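Ticket 1715: Left gripper losing its grip on waistbands (folding job, hand-held pair)
Status: open, waiting on parts
Opened: April 20, 2022

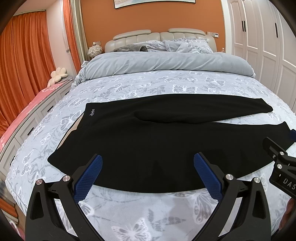
Okay, so the trouble is with the left gripper of the pair, and it only shows up on heavier clothes. T-shirts and tea towels are fine all day long. Give it a waistband and the fabric creeps out of the pads about halfway through the fold, and I end up with one leg lying straight and the other one skewed off to the side (very annoying when you're 30 folds into a run!).

What I've tried so far:

First I cleaned the blue pads with a soft toothbrush and a drop of dish soap. The ridges had a fair bit of lint in them, the grey fluffy kind. It helped for a bit, then the creeping came back.

Next I swapped the pads left to right. The slip stayed on the left side, so I'm happy to rule the pads out.

Then I had a go at the linkage. With the fingers closed I can wiggle the left one sideways and feel it clunk at the pin nearest the pad. The right one is nice and snug. I nipped up the body screws while I was in there, no change. My guess is the pin bore has gone oval, and the fingers close a hair out of parallel, so only the outer edge of the pad is doing any work.

I re-ran the zero in Flovis afterwards, fully open then fully closed, 3 times over. The numbers repeat nicely, so I don't reckon it's the encoder.

Update: did 40 closes on a folded strip of denim. The left one let go on nearly all the ones where I pulled sideways and held fine on the straight pulls. That pretty much settles it for me, it's the pin.

Fendley can send a new pin and bushing set but they're out of the oversize bushings, so I've asked Hanrahan whether they'll ream ours to suit. In the meantime I'm doing light stuff only, and grabbing waistbands at the corner where there's less to hold.

Can somebody check when this pair last had its pins greased? The log has December and then a blank line, and I don't know if that was us or Emari.

Recent tickets
Flovis won't save zero position after restart
Right gripper squeaks on opening
Pad adhesive lifting at one corner
Spare pins: which drawer?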